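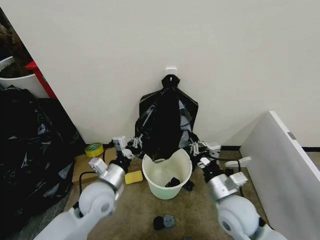 Tuesday, May, Sternbridge workshop. Slow drying of the wide plates, second try. The first batch in the Gurkix body warped at the rim, all in the same direction, and I want to write down what I think before I forget the details. My suspicion is the plastic cover. When a bag hangs from one point, like the black one on the little white wall hook, it does not fall as a smooth tent. It twists together at the top and opens below in wide wrinkled flaps, and a cover over clay will do the same if I lift it only in the middle. Where a fold touches the rim, the rim stays soft. Where the plastic stands away from it, the air moves and the rim dries first. So one side pulls and the other side follows, and we get a plate that rocks on the table.

For the second try I changed two things only, the cover and the board. The clay is the same, from the same opened sack, wedged in the same morning. I know that some of you prefer to add more grog for this size of plate. I did not do it, because then I could not say which change helped.

Preparation. Each plate was cut from one slab, 9 mm thick before pressing. The slab was rolled in both directions and turned over after every pass, also rubbed with the soft rib on both faces. I left it flat until it did not shine any more, then laid it in the mold. Please do not lift the slab by a corner when you carry it! The clay remembers this and it comes back in the firing. I carry it between two boards and turn the whole sandwich.

Plate A was weighed after trimming, 718 g. I made a scratch mark on the back to follow the shrinkage, 159 mm between the two ends, measured with the steel ruler and not with the plastic one (the plastic one is worn at the zero, I have put tape on it).

Cover. For plate A I made a frame from wire, bent in a ring larger than the rim, with four legs. The plastic lies on the ring and is pulled tight, so nothing touches the clay. For plate B I used the old way, a sheet put loosely on top and tucked under the board. For plate C no plastic at all, only a cotton cloth, first damp and then left to dry with the plate. All three are on the middle shelf, away from the window.

Board. In the first batch we used the painted boards from the Chow kiln room. I think they were a mistake. The paint closes the wood, so the foot of the plate stays wet while the top is already stiff. Now all three stand on raw plaster board with a sheet of newspaper between, and the newspaper is changed in the morning. I also turned the plates over when the rim was hard enough to carry the weight. Plate C was ready for this much earlier than A, and B was in between but uneven – one part of the rim still took a fingerprint when the opposite part did not.

Observations until now. A is flat when I put the straight edge across it in both directions. B has a small gap under the straight edge on the side where the sheet was lying on the rim. It is less than in the first batch, so maybe the board was also guilty. C is flat too, which I did not expect, but it has a fine crack near the foot. I am not sure if the crack comes from the drying or from my trimming, as I was pressing quite hard there with the loop tool. I will keep C and fire it anyway to see if the crack opens.

The scratch mark on A has already become shorter, but I will not note the length before it is bone dry. Last time I measured every day and I damaged the mark.

Glaze. When they come out from the bisque I would like to put Revanitz on all three, one coat, poured. It is a stiff glaze and pulls a little on thin rims, so it can add its own warping to the result. If somebody thinks that a bare firing is a cleaner test, write it in the margin and I will leave one without glaze.

To do:
Sieve the Revanitz again, there was a skin on top when I opened it.
Make another wire ring, a bit lower, for the bowls.
Ask for a new loop tool, the small one is bent.
Check if the kiln shelf is level, I did not check it for the first batch and it bothers me now.
Trimmings from A, B and C go in the Gurkix reclaim, please do not mix them with the stoneware.

Added 4:30 in the afternoon: straight edge on B again, the gap is the same. Turned A. Cloth on C taken away completely. Nobody should move the middle shelf until Friday.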